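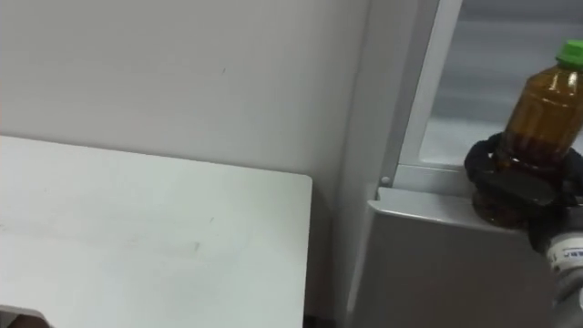 4 Aufstellung und Grundreinigung

Dieser Abschnitt gilt für Geräteschränke der Baureihe Reltis 774 mit verglaster Front und vorstehender Ablagekante. Für Ausführungen ohne Sichtfenster siehe Abschnitt 6. Die Bestellnummer der Montageteile lautet 2558 und ist bei Rückfragen an Vadutow anzugeben.

4.1 Standort vorbereiten

1. Wandfläche hinter und neben dem Gerät prüfen. Die Wand muss glatt, trocken und frei von losem Anstrich sein. Einzelne Flecken oder leichte Verfärbungen sind ohne Bedeutung.
2. Platten, Bretter und sonstige flache Teile, die neben dem Gerät an der Wand stehen oder liegen, vor dem Ausrichten zur Seite nehmen.
3. Boden auf Tragfähigkeit und Gefälle prüfen. Ein Gefälle bis 16 mm über die Gerätetiefe kann mit den Stellfüßen ausgeglichen werden.
4. Gerät mit zwei Personen an den Aufstellort bringen. Nur am Unterteil anfassen, nicht am Fensterrahmen.

Vorsicht: Der Fensterrahmen ist kein Traggriff. Beim Anheben am Rahmen kann sich die Scheibe verspannen und zu einem späteren Zeitpunkt ohne äußeren Anlass reißen.

4.2 Ausrichten

1. Wandabstand von mindestens 40 mm einstellen. Bei Verwendung des Distanzsatzes Trolel ist der Abstand durch die Abstandhalter vorgegeben.
2. Wasserwaage auf die Ablagekante legen, zuerst längs, dann quer. Die gerundete Vorderkante ist als Bezugsfläche nicht geeignet, die Wasserwaage muss vollständig auf dem ebenen Teil aufliegen.
3. Stellfüße mit dem beiliegenden Maulschlüssel nachstellen, bis das Gerät auf allen Füßen steht und nicht kippelt.
4. Kontermuttern anziehen und die Messung wiederholen.

Hinweis: Bei Böden mit elastischem Belag ist die Ausrichtung nach einer Woche nochmals zu prüfen.

4.3 Fensterrahmen prüfen

1. Rahmenschrauben auf festen Sitz kontrollieren. Die Köpfe müssen plan anliegen.
2. Lose Schrauben von Hand nachziehen. Keinen Schlagschrauber verwenden.
3. Dichtung rundum mit dem Finger abfahren. Sie darf an keiner Stelle aus der Nut treten.
4. Scheibe bei seitlichem Lichteinfall auf Kratzer und Ausbrüche absuchen. Spiegelungen können feine Risse verdecken, deshalb aus mindestens zwei Blickwinkeln prüfen.

Beschädigte Scheiben sind vor der Inbetriebnahme zu tauschen. Ein Überkleben ist nicht zulässig.

4.4 Ablagekante

Die Ablagekante dient zum kurzzeitigen Abstellen leichter Gegenstände. Sie ist keine Arbeitsfläche.

Vorsicht: Getränkeflaschen und andere Flüssigkeitsbehälter nicht auf der Kante abstellen und nicht dagegen lehnen. Das gilt auch für verschlossene Kunststoffflaschen mit Schraubdeckel. Auslaufender Tee oder Saft gelangt über die Vorderkante an die Frontblende und hinterlässt dort Ränder, die sich nach dem Antrocknen nur schwer entfernen lassen.

Wurde Flüssigkeit verschüttet:

1. Gerät am Hauptschalter ausschalten und Netzstecker ziehen.
2. Flüssigkeit mit einem saugfähigen Tuch aufnehmen, von der Scheibe weg wischen.
3. Zuckerhaltige Reste mit lauwarmem Wasser lösen und trocken nachreiben.
4. Fuge zwischen Rahmen und Ablagekante kontrollieren. Bei eingedrungener Flüssigkeit das Gerät nicht wieder einschalten und den Kundendienst verständigen.

4.5 Oberflächen reinigen

1. Staub mit trockenem Mikrofasertuch abnehmen.
2. Metallflächen mit Reiniger Nautiyal in der Verdünnung nach Etikett abwischen. Bei gebürsteten Oberflächen stets in Schliffrichtung arbeiten.
3. Scheibe mit separatem Tuch und klarem Wasser reinigen. Reiniger nicht direkt auf das Glas sprühen.
4. Kanten und Schraubenköpfe trocknen.

Scheuermittel, Stahlwolle und chlorhaltige Mittel sind nicht zugelassen. Graue Abriebspuren auf weißen Platten in der Umgebung lassen sich mit einem feuchten Schmutzradierer beseitigen, auf den Metallflächen des Geräts darf dieser nicht benutzt werden.

Die Grundreinigung ist vor der ersten Inbetriebnahme und danach jährlich im Juli durchzuführen. Durchführung im Wartungsblatt (Anhang B) eintragen.

Stand: 26. Dez. 2018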